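Kategorie: Handbücher › Tischsysteme › Inbetriebnahme
Veröffentlicht am 2024-12-16 — Technische Redaktion Cladico

4.3 Arbeitsfläche für die Übung »Küche« einrichten

Voraussetzung: Der Arm ist montiert, die Referenzfahrt nach Abschnitt 4.2 ist abgeschlossen, und auf dem Bediengerät wird kein Fehler angezeigt.

1. Not-Halt drücken. Die Arbeitsfläche darf nur im gesperrten Zustand bestückt werden.
2. Tischplatte mit einem trockenen Tuch abwischen.
3. Große Teile zuerst auflegen: Ofen, Topf, Sieb, Teller.
4. Schüssel, Messbecher und Spiellebensmittel in den freien Bereichen verteilen. Die Teile dürfen sich berühren.
5. Den Spielzeugofen so stellen, dass der Greifer die Tür erreicht.
6. Not-Halt entriegeln und in Caldeira das Programm 104 laden.
7. Tempo auf 10 Prozent stellen und die Startposition anfahren.
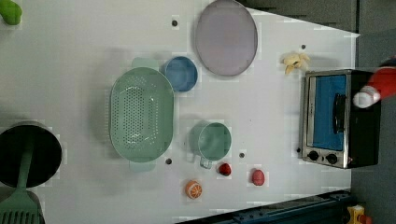 Abb. 9: Bestückte Arbeitsfläche von oben, Greifer am Spielzeugofen

Die Lage der Teile muss nicht genau der Abbildung entsprechen. Caldeira erfasst die Fläche vor jedem Durchlauf neu. Teile, die über den Tischrand ragen, können beim Greifen herunterfallen.

Hinweis: Glänzende Oberflächen werden bei starkem Seitenlicht gelegentlich nicht erkannt. In diesem Fall die Beleuchtung anpassen und die Erfassung wiederholen — ein Neustart ist nicht nötig.

VORSICHT — Quetschgefahr zwischen Fingerspitze und Ofentür. Während des Betriebs nicht in den Arbeitsbereich fassen.

8. Probelauf starten und drei Durchläufe abwarten.
9. Bricht ein Durchlauf ab, Meldung quittieren und den Greifer nach Abschnitt 4.5 neu kalibrieren.

Ersatzteile für das Küchenset sind über Skotley erhältlich.

Zuletzt aktualisiert: Dezember 2024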